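# Dovetti stoneware dinner plate, 30 cm

We've been stocking Dovetti plates since September and they're already the thing people pick up first when they come into the shop. The big dinner plate is the one to start with. It's generous enough for a proper roast with all the bits, and it has a low raised rim that keeps gravy where you want it, so you don't end up chasing peas onto the table!

The clay is fired hard, which makes it tougher than it looks. Rhona MacAulay, our buyer, has been using a set at home with three children and a very small sink, and she's still on her original six. The glaze goes all the way over the foot as well, apart from a thin unglazed ring underneath, and that ring is sanded smooth so it won't scratch the plate below it in the cupboard.

## Details

- Diameter: 30 cm
- Stacks neatly with the Dovetti side plate and pasta bowl
- Dishwasher and microwave safe
- Oven safe for warming, low heat only
- Colours: Oat, Slate, Rosehip
- Sold singly or as a set of four

## What it's like to use

Lovely, in short. It has a bit of weight to it (a single plate is about 846 g on our kitchen scales, so not one for the picnic basket) and that means it holds its warmth nicely if you give it ten minutes in a low oven before serving. Mhairi Strachan did the whole shop lunch on warmed ones and we all had seconds, partly because the first helping was still hot by the time everyone had sat down.

The surface is a soft satin, a little smoother than the matt plates we used to sell from Baxter. Knives don't drag on it. You will see the odd grey line after a while, as with any pale glaze. These are traces of metal from the cutlery and they come off with a dab of cream cleaner on a damp cloth. Slate hides them best. Oat shows them most, and is still my favourite by miles.

Rosehip is the colour to see in daylight if you can. In the kiln it goes a bit darker where the glaze pools near the rim, and each one comes out slightly different. Ask us and we'll happily pick you four that sit well together, or four that don't match at all, if that's more your thing.

## Looking after it

Let a hot plate cool before it goes under the cold tap. If you stack more than eight, put a sheet of kitchen paper halfway up the pile.
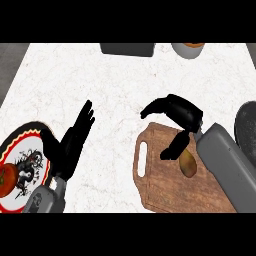

The unglazed ring takes a little longer to dry than the rest, so stand plates on edge in the rack for a while before putting them away. Tea and turmeric wipe straight off the glaze, though the ring can pick up a stain if it's left sitting in something strong overnight.

## Delivery and spares

Plates go out in moulded card trays, and if one arrives chipped, send us a photo and we'll post another. Single replacements are always available in Oat and Slate. Rosehip comes in smaller batches, with the next due in November 2024. Petro Hordiienko looks after the waiting list, so drop him a line through the shop if you'd like your name on it.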